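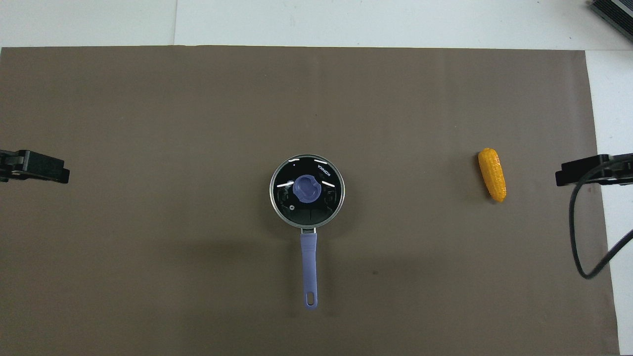
Search this site
Search
Go

Small saucepan with a glass lid: cleaning it, fixing the wobbly bits, not boiling it over

Friday, November 15, 2019
By Oriana Gallardo

Print this page | E-mail to a friend

Quick one today, I have bread in. People keep writing in about the little one-handle saucepans with glass lids. Lid's cloudy, knob spins, milk all over the stove. So, everything I do with mine, in the order I'd do it.

What you need

Dish soap. Soft sponge, no green scrubby side. White vinegar. Baking soda. An old toothbrush. A screwdriver that fits your lid screw (most are Phillips, check first). Two dish towels. A mat or a folded towel for the counter, because glass lids and hard countertops do not get along.

1. Let it cool. All the way.

Don't run a hot glass lid under the cold tap. Can crack it. Same with the pan, a hot pan in cold water can warp and then it rocks on the burner forever. I ruined a Skesstead pan that way, in October, in a hurry, my own fault. Set the lid upside down on a dry towel and go do something else.

2. Take the knob off

Turn the lid over. Most have one screw up through the middle. Hold the knob still on the top side, back the screw out. There may be a washer, maybe a rubber one. Put the lot in a cup so it doesn't go down the drain. If the screw is stuck, a drop of dish soap and ten minutes. Don't lean on it, you're pushing on glass.

No screw? Then the knob is riveted or molded on, leave it be and just work round it with the toothbrush.

3. Clean the lid

Warm water, soap, sponge both sides. Then the rim. The metal rim is where the grease goes, in the little gap between the metal and the glass. Toothbrush all the way round. You will be disgusted.

Steam hole next. If your lid has one it's tiny and it clogs with starch. Wooden toothpick, gently, from the underside. Not a needle and not a drill bit (yes, somebody wrote in about a drill bit).

Cloudy glass: that's mostly hard water. Half vinegar, half water, lay a soaked cloth over it for 20 minutes, rinse, dry right away. Dark glass shows every streak so dry it with the second towel, the clean one. If it's still cloudy do the vinegar again. If it's cloudy after that it may be scratched and there isn't a fix I know of.

Go easy over any printing on the glass. Brand names and so on can rub off. Doesn't hurt the lid any but it looks sad.

4. Clean the pan

Soak first. Warm water, squirt of soap, a hour if you have it. Most things slide out.

Burned-on stuff: cover the bottom with water, add 2 spoons of baking soda, bring to a low simmer, turn off the heat, leave it till cool. Then push at it with a wooden spoon. Nonstick pan, no metal anything, ever. Bare stainless you can be rougher with.

Outside of the pan: baking soda mixed with a little water to a paste. Rub, rinse. Don't use that on a painted or colored outside without trying a small spot underneath.

5. The handle

Check it every time you wash. Give it a wiggle. Loose handle + hot soup = bad day.

If there's a screw near where the handle meets the pan, snug it up. Snug is enough. Over-tighten and a plastic handle splits. If there is no screw and it's riveted and it moves, stop cooking with it. I mean it.

Toothbrush round the metal bracket too, gunk collects there. And if the handle has a hanging hole at the end, wipe through it, that edge gets sticky.

Colored handles (purple, mint, all the pretty ones) stain from turmeric and tomato. Wipe right after cooking. Baking soda paste takes off some of it. Bleach will probably make it look worse.

6. Put the knob back

Washer, screw, finger tight, then a quarter turn. Still spinning? The washer's gone flat. The Vasent hardware place on Pritchard Street has a bin of them, take the old one along to match. Don't use glue, it gets hot up there.

7. Cooking so it doesn't boil over

Small pans boil over fast. Never fill past two thirds. For milk, half.

Burner no bigger than the base. On gas, if flames come up the sides turn it down or you'll scorch the handle.

Bring it up with the lid on, then tip the lid a crack once it bubbles. Oatmeal and milk, lid off the whole time and stay there.

Handle turned in toward the back of the stove, and not over another burner. Kids, sleeves, dogs.

Lift the lid away from you, far side first, so the steam goes the other way. Knobs can get hot even when they look like they wouldn't. Use a cloth.

8. Storing

Dry it properly. If you put it away damp with the lid on it'll smell. I hang the pan by its handle and stand the lid in a rack. If you have to stack, lid upside down on the pan with a folded cloth under it so the knob sits inside and the next pan sits flat on top.

Can it go in the dishwasher? Look at the maker's leaflet. I handwash, it's a tiny pan, takes a minute. Oven, same answer, and assume no if there's any plastic on it.

That's the lot. Next week is the Jultodthorpe bake sale so I'll do cookie sheets, send me your worst ones befor Tuesday.

Print this page | E-mail to a friend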